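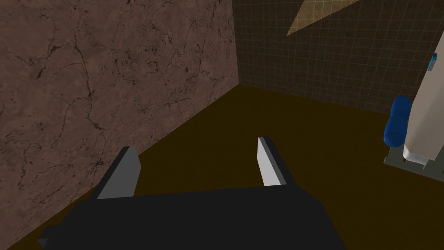 About Stekel Walks

We run guided walks and print small guidebooks for people who have already been told what they must see and have started to wonder who decided. Our office is upstairs from a shoe repairer in Floddale, and most of our customers find us after a disappointing morning somewhere else.

Stekel began when Bernadette Hutchins, then working on the front desk of a hotel near the harbour, was asked to hand out a brochure listing the city's top attractions. She rang the publisher to ask how the list was put together. Every business on it had paid. She asked whether anyone had visited them, and was told that wasn't part of the service. She took to writing her own notes on the back of the hotel's stationery, and guests began asking for those instead. The hotel didn't care for it. Bernadette left in May of that year and took the notes with her.

What we do

Our walks go out most mornings at 9.30 and again at 4 if enough people have booked. We keep the groups small. If it's raining we go anyway, unless it's the kind of rain that comes in sideways off the water, in which case we'll ring you.

The guidebooks cover Floddale, Leradel and the old tram suburbs along the Paredes line. Each one is written by somebody who has paid for their own lunch. We don't accept free meals, free nights or free tickets, and we don't take advertising in the books or on this site. People in the trade tell us this is a peculiar way to run a business, and our accounts suggest they may have a point.

The Floddale book had a first printing of 2,000 copies. It sold out more slowly than we'd like to claim. The current edition has a new chapter on ferries and a much shorter one on nightlife.

What we don't believe

We don't believe in hidden gems. If a café has a queue and a write-up in four airline magazines, it's no longer hidden, and we have doubts about the gem part as well. You won't find the phrase in our books except where we're quoting a sign.

We're wary of ghosts. The Leradel lockup has a well-known one, supposedly a warder's wife, and every evening tour in town stops outside to talk about her. Rory Cruickshank spent a good part of a winter in the council archive and couldn't find any record of a warder with a wife. He did find a long dispute about drains. Our walk stops at the lockup and tells the drains story, and some people are visibly let down. We'd still sooner tell it.

We have the same trouble with steps. The climb to the Leradel lookout is advertised at 1,056 steps. Rory and Duarte Cordeiro have gone up it on separate occasions and come back with different totals, neither of them 1,056. It depends on what you're prepared to call a step. The view is good and there's a tap halfway. Wear proper shoes.

And we don't much trust star ratings, including ours. At last look we had 2,433 reviews on the big booking sites, most of them kind. One praises our boat. We have never had a boat.

Who we are

Bernadette Hutchins still leads the harbour walk and edits the books. She cuts adjectives.

Rory Cruickshank looks after research. He's the one to write to if you think we've got a date wrong, and he will write back at length.

Duarte Cordeiro leads the Paredes line walks. He drove buses on the same route for years and has opinions about the timetable.

Rozália Kollár draws the maps. She walks every street before she draws it, so the maps are sometimes late – we've stopped promising publication dates.

Dwayne Ambrose handles bookings, school groups and the phone. If you want to know whether a walk is suitable for a pram, a wheelchair or a bored fifteen-year-old, ask him, and he'll tell you if it isn't.

Before you book

Some of what we've printed will have changed by the time you read it. Cafés close, ferries are rescheduled, and the Floddale museum moves its entrance with no apparent pattern. Check anything that matters to you, especially opening hours. Corrections are welcome, and if yours makes it into the next edition we'll post you a copy.

You can cancel a walk up to 2 hours before it starts and get your money back. We don't charge a booking fee, and we've yet to hear a convincing explanation of what one is for.

The office is open from 8.30 until Dwayne goes home.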